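Segmenting long two-arm episodes into subtasks with Lulik

In this tutorial I show how we cut a long bimanual recording into short subtasks, so a policy can learn from each part with its own text label. The material is bedding: two arms, pillows, one pillowcase. You need Lulik installed, a folder of synchronized recordings, and some patience for the first ten episodes. After those, it goes much faster.

I assume that your joint states and your video already share one clock. If they don't, read the page on time alignment first, because every boundary you set here will be wrong by the same amount as your clocks.

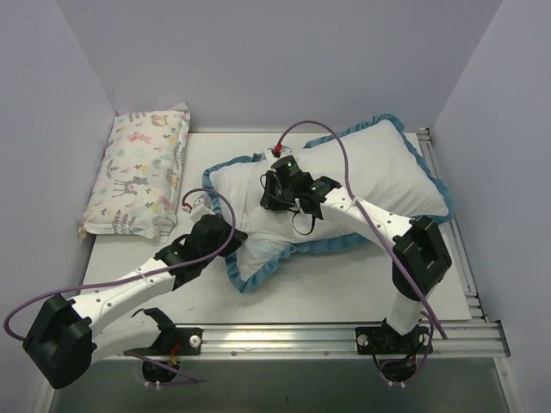 Written by Zhiqiang Yuan
Reviewed by Giorgia Messina
Tooling notes, Kovcombe — last updated in May

What you will have at the end

One label file per episode. Each line of this file has a start step, an end step, a subtask name and a flag for quality. Our set has 300 episodes and gave 2973 segments after cleaning. Yours will be different, and there is no correct number.

Step 1. Write the list of subtasks before you open any video

This is the part people want to skip. When two persons label without a list, one writes "pull case" and the other writes "open case", and later the policy sees two names for one motion. Our list for this task is:

approach_corner
grasp_left
grasp_right
pull_case
shift_grip
release
retreat

Keep the names short and describe what the arms do, never what you hope will happen to the pillow. Adelmo Lo Presti had "finish_pillow" in his first list, and we could not agree where it started.

Step 2. Generate candidate boundaries

Run:

lulik propose --episodes ./pillowcase --signal gripper,velocity --min-gap 40

The command looks at two signals. The first is the gripper opening: any clear change is a candidate. The second is the speed of both wrists: where both are slow at the same time, it adds a candidate too. The value 40 is the smallest distance between two boundaries, in control steps. With a smaller value I got many false boundaries from small corrections of the operator.

Cloth is difficult for the gripper signal. A corner of a pillowcase is thin, so the fingers close almost completely whether they have the fabric or missed it. For this reason do not let the tool decide alone if a grasp was good.

Step 3. Check each candidate by eye

Open the viewer with:

lulik review ./pillowcase

Use the left and right arrows to jump between candidates, and the comma and period keys to move one step. For every candidate, look at both grippers and ask what each one is doing on the fabric. In a pulling segment, both grippers are at the case and the cloth between them is tight. If one arm only rests on the pillow, I mark it as "support" in the second column and keep the segment name from the active arm.

Do not decide from one still. Play at least a second before and after the boundary — a hand that touches and a hand that holds can look the same when paused.

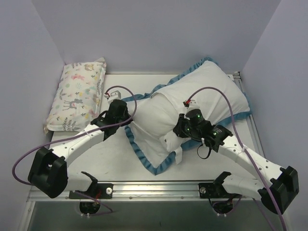
Step 4. Handle the two arms separately, then merge

My first version had one label for both arms together. It was simple and it was a mistake. The left arm often holds while the right one changes its grip, and a single label hides this. Now we write one track per arm and merge them at export:

lulik export --tracks left,right --merge overlap --out labels.jsonl

With "overlap", a new segment starts when either track changes. This gives more segments, and they are shorter.

Step 5. Measure agreement

Give the same small group of episodes to two people. Tamunoemi Ojo and I did this and reached 85 percent agreement on names. Most of the difference was between pull_case and shift_grip, so we added one rule: if the gripper opens at all, it is shift_grip.

Common problems

The viewer shows the arms late compared with the curves. Your video offset is not loaded; pass --offset-file again.

Export stops with "empty track". One arm has no label in this episode. Add a single "idle" segment over the full length.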